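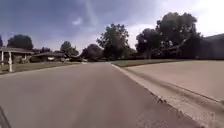 Rebschere Loltholm 60

Wer einmal einen ganzen Februar lang Reben geschnitten hat, weiß, wie sehr das Handgelenk am Abend mitredet. Die Loltholm 60 haben wir ins Sortiment genommen, weil sie genau da so viel Freude macht! Der untere Griff dreht sich beim Schließen mit, die Finger rutschen nicht, und die Feder drückt die Klingen sanft wieder auf. Nach zwei, drei Zeilen vergisst man fast, dass man eine Schere in der Hand hat.

Geschnitten wird mit einer schmalen, gebogenen Klinge, die auch dicht am Kopf der Rebe noch Platz findet — bei alten, knorrigen Stöcken ein echter Segen. Einjähriges Holz geht durch wie Butter, und auch zweijähriges schafft sie sauber, ohne zu quetschen. Für dickes Altholz nehmt bitte die Astschere von Nerneck oder gleich die Säge. 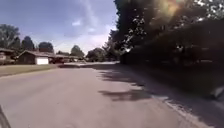
Oanh Hà aus unserer Werkstatt hat ihre Schere nach 3.000 Rebstöcken zum ersten Mal zerlegt: Klinge abziehen, ein Tropfen Öl auf den Bolzen, neue Feder, fertig. Alle Teile gibt es einzeln, auch den kleinen Gummipuffer, der so gern verloren geht.

Technische Daten
Artikelnummer: 394
Klingenlänge: 60 mm
Klinge: Kohlenstoffstahl, nachschleifbar
Ausführung: Rechtshänder, Linkshänder auf Bestellung
Garantie: 3 Jahre auf Griffe und Bolzen

Dazu passen das Lederholster von Mujić und der feine Abziehstein von Rornbridge. Scheren zum Nachschleifen nehmen wir das ganze Jahr über an, im November geht es am schnellsten.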